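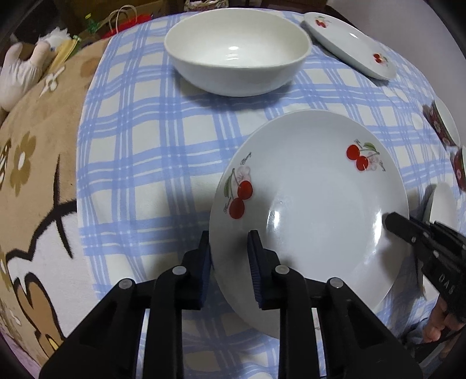 Photo: Nukivska Home Pages

How to Set and Clear a Table with Soup Plates

Posted 2024-05-06

Soup plates take up more room than bowls and spill more easily. A white set with a cherry pattern on the rim, used over a blue and white plaid cloth, needs very little else on the table. The steps below work for any wide-rimmed plate with a deep center.

What you need
Tablecloth
Soup plates and flat plates
Small bowls for sides
Soup spoons and napkins
A tray

Setting the table

1. Lay the cloth and pull it even on all sides. Plaid shows a crooked cloth right away, so line up one stripe with the table edge.

2. Put a flat plate at each seat, 2 centimeters in from the edge of the table. Set the soup plate on top.

3. Turn the plates so the pattern faces the same way at every seat. With cherries on opposite parts of the rim, pick one pair and keep it at the upper left. If there is lettering on the rim, it should read right side up from the chair.

4. Place the small bowls above the plates, toward the middle of the table. Keep them off the rims. Glazed rims chip when they knock together.

5. Soup spoon on the right, napkin on the left.

Filling

Fill only the center well and leave the rim dry. Our plates from Gradard take around 150 milliliters before the soup starts to climb the sides. Measure yours once with water. Fill at the stove if the walk is short, or at the table if it isn't.

Clearing

Take soup plates away one at a time, holding the rim on both sides. Tip any leftover soup into a bowl before stacking. Don't scrape at the table.

Wash by hand if the pattern is printed over the glaze. You can feel a slight edge with a fingertip when it is. Use a soft sponge and dry the plates before putting them away.

Storing

Stack soup plates by themselves, with a paper napkin between each one. Small bowls go in their own stack. Shake the cloth out before folding it.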